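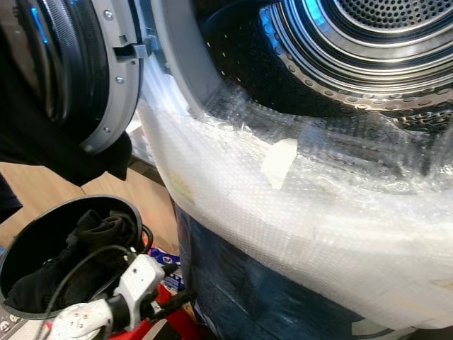 4. Setting the rinse and spin

1. Turn the dial to the wash you want. The spin speed for that wash comes up on the display.
2. Press Spin to change it. For wool and delicates, use the lowest setting.
3. Press Extra Rinse if anyone in the house has sensitive skin. The light next to the button comes on.
4. Press Start.

Note: Extra Rinse can't be added once the final spin has begun.

Caution: Do not spin waterproof items such as shower curtains or rain jackets. They trap water and can throw the drum off balance.

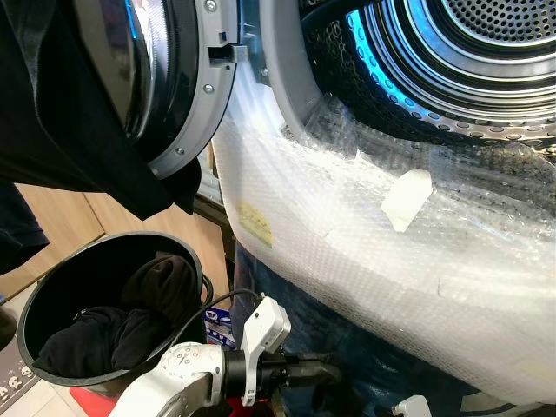 Page last changed: March – Denthorpe Home Guides

If the display shows 483, the load is uneven. Press Pause, wait for the door to unlock, spread the laundry out and press Start again. A single bath mat may need 2 towels added to balance it.

Code 735 means the water is draining too slowly. Check the hose for kinks, then clean the filter – see section 6. Keep a shallow tray under the filter cap while you open it.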